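Jelmont Sloped Metal Bin, large, gray

I went back and forth on this bin for most of March, because 50 bucks felt like a lot for a box with no lid. Then Sunday came, I stepped on one more block in my socks, and that was that!

So, the good stuff. The sides are tall and lean in, so anything you toss at the wall slides down to the floor (very satisfying, I may have tested it more than I needed to). My old Stasis tub had straight sides and everything piled up in the corners. It's big, too. A handful of blocks looks kind of lost in there.

The not so good: it's loud. Really loud before 7 a.m. And it scuffs, so if you want shiny forever, look elsewhere. Mine has smudges on the floor and scratches down the bright slope, and I've decided I like it that way.
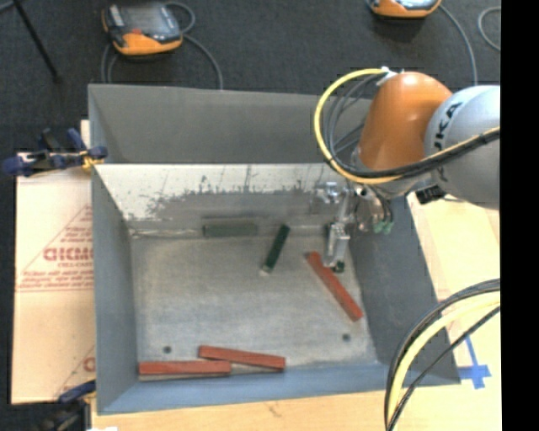 A reader wrote in to say the Culex one is quieter but dents if you look at it wrong, and that a piece of felt in the bottom fixes the noise. I'm trying the felt. Four stars for now, and I'd still buy it again.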